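Speaker notes – "Who Gets the Projector?"
Sutdale Film Society, November talk
Keep to 41 minutes, leave the rest for arguing

Opening

Thank Hina Khattak for the introduction, whatever she ends up saying. If she brings up my review of the musical, laugh and move on.

Start with the Rana. Single screen, 800 seats, a balcony that creaked during every love scene. Ask for hands: who saw a film there? Who saw a film there and could hear it? Wait for the laugh. If no laugh, keep walking.

The point to land early: I loved that theater and I stopped going to it. So did most of the people who signed the petition to save it. I signed twice.

Section 1 – How the Rana made its money

Tickets were never the business. Tea was the business, then popcorn, then parking. The owner told me once that he could judge a film by how thirsty it made people. Desert pictures did well for him.

Mention the bad years. Over 12 months of matinees with more ushers than customers. The roof leaked over row F, so row F was sold at a discount, and there were people who asked for it by name.

Do NOT get into the family quarrel. Two of the cousins may be in the room.

Section 2 – The sale

Kellari bought the building and the lot behind it. Their brochure used the word "heritage" 11 times. Read one line out loud, slowly, and put the brochure down.

What they promised: the old sign kept, a small screening room on the ground floor, a display of posters. What we have so far: the sign. It now hangs over the entrance to the parking garage, where it looks very handsome and confuses visitors.

Be fair here. The family had every right to sell. A theater is expensive to love, and they were the ones paying for it. Pause. Sip of water.

Section 3 – What do we keep?

The hard part, slow down.

Most of the prints are gone. The studio stored them in a shed next to the boiler, a decision I'd like somebody to put in a film. Costumes went to relatives, and one wedding that I know of. The dance floor from the big courtyard number was cut up for shelves.

Gestesik has scanned what survived on paper: call sheets, lobby cards, a ledger listing a horse as "supporting cast." Tell the horse story if time allows. It bit the hero in the second week and he asked for it to be recast. The horse stayed.

Ask: is a ledger worth a building? Let them mutter. My own answer is no, but I'd still rather have the ledger than a display of posters in a garage.

Section 4 – The projector

Still in one piece. Three groups want it, and none of them has a door wide enough. I am not going to say which group I belong to. (They all know.)

If running late, skip the part on lens mounts. If running early, also skip it.

Close

Go back to row F. Man in the discount seats, umbrella up, third showing of the same film. He told me to sit down because I was blocking the villain.

Then questions. Repeat each one into the microphone. The gentleman who asks about subtitles gets one follow-up.
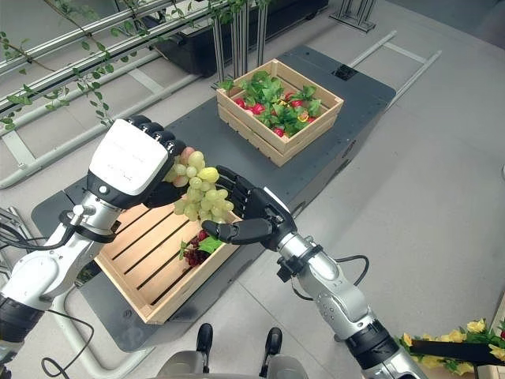

Green grapes over a slatted wooden crate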